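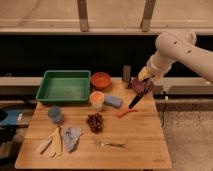 A small carrot-shaped object on the butcher-block top, with a dark knife and a purple cloth.

Telling a wild greenfinch from an escaped canary

Every July somebody in the Plodcombe bird group posts a "rare yellow finch" and gets 66 excited comments. I doubt most of these birds. Try the steps below before you join in.

1. Look at the wing first. An adult greenfinch has a bright yellow edge along the folded flight feathers. A canary's wing may be streaked, plain or nearly white, but you won't get that clean yellow panel. If the wing was hidden, write "not seen" and move on.

2. Check the bill. The greenfinch has a thick, pale cone that looks too heavy for its face. Canary bills are smaller and neater. Judge this from the side, because from the front they all look stubby.

3. Be careful with body color. People lean on it far too much. Low sun turns a dull female greenish gold, and phone cameras do worse. Muthu Suvarna once sent me 18 shots of the same bird, and I would have called it three different colors.

4. Look at the legs for a ring. A closed ring suggests a cage-bred bird, though plenty of escapes carry none. Wild birds get ringed too – so a ring on its own settles very little.

5. Listen. A male greenfinch gives a long, nasal wheeze between trills. Canary song is richer and keeps rolling. Song apps will give you a name with great confidence, and I don't accept one without hearing the recording.

Deepika Lobo thinks behavior should come first, and says a tame bird is an escaped bird. I'm not convinced. Hungry greenfinches at a feeder can be very bold.

If you still can't decide, put it down as "finch, unidentified."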